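About > Who We Are > What We Do and Don't Claim
December
By the Drullusby office
Filed under: Our School, Early Learning

Most school "about us" pages promise that your child will be happy, curious and ready for the future. We have read a lot of them, and we couldn't tell which school was which. So we've tried to write one that says what Drullusby is, what it costs you in time and trouble, and where we think the usual claims about early learning don't hold up.

Drullusby is a small preschool and kindergarten on Chettiar Street, behind the old Flillier flour works. We have 24 children in 2 rooms. We don't plan to grow. Every few years a consultant tells us that we should, and each time we ask what the children already here would get out of it. We haven't had a good answer yet.

We teach through play, which is what nearly every preschool in the country says. The words have been stretched so far that they can mean almost anything, including worksheets with a cartoon bear on them. When we say play, we mean long blocks of time when children choose what to do and an adult stays close without running the show. Mornings have one block from nine until eleven. It isn't broken up for circle time or a visiting music program, and some parents find it odd to watch. From the doorway it can look like very little is going on.

We're wary of the word "educational" when it is printed on a box. A lot of money is spent on toys that claim to teach coding or counting or kindness, and we have seen plenty of them used once and left on the shelf. Pretend food gets used every day. So do bowls, cups, blankets, cardboard and water. If you want to donate something, please ask first, and please don't be hurt if we say no.

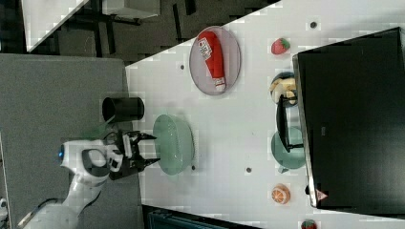
Toy food and dishes on the white table, with the green colander.

Pretend cooking is also where we hear most of the talk that matters to us. Children argue over who is the customer, what soup costs and whether a baby can have pepper. Does this make them better readers at eight? We don't know. There are studies that say yes and studies that find next to nothing, and we'd be careful of any school that quotes only the first kind. We keep doing it because four-year-olds get a lot out of it while they are four, and that seems like reason enough.

We don't grade, rank or send home a star chart. For one year we used a tracking program called Vesico, which gave each child a score out of 100 for things like "resilience". One child got 100 in the same week he cried at every drop-off. We stopped using it that spring and went back to handwritten notes, which you can read whenever you like. They're messy, and the spelling varies with who was holding the pen.

Reading and numbers come up all the time, in stories, recipes, names on coat hooks and the endless business of sharing out crackers. Some children leave us reading. Others don't, and we won't tell you that either group is ahead. If you have a real worry about speech, hearing or learning, tell us early. We'll tell you what we've noticed and help you find someone qualified, as we are not qualified to diagnose anything.

A few practical points. Children go outside in all but the worst weather, so mitts and a full change of clothes are not optional. Snack is plain: fruit, cheese, crackers. Pickup is at three – we do mean three. There is a wait list, and putting your name on it is free.

Come and see us before you decide. Visits run in the morning while the children are here, and you're welcome to stay for the whole block. Please don't go by this page alone. We wrote it, after all, and we like the place.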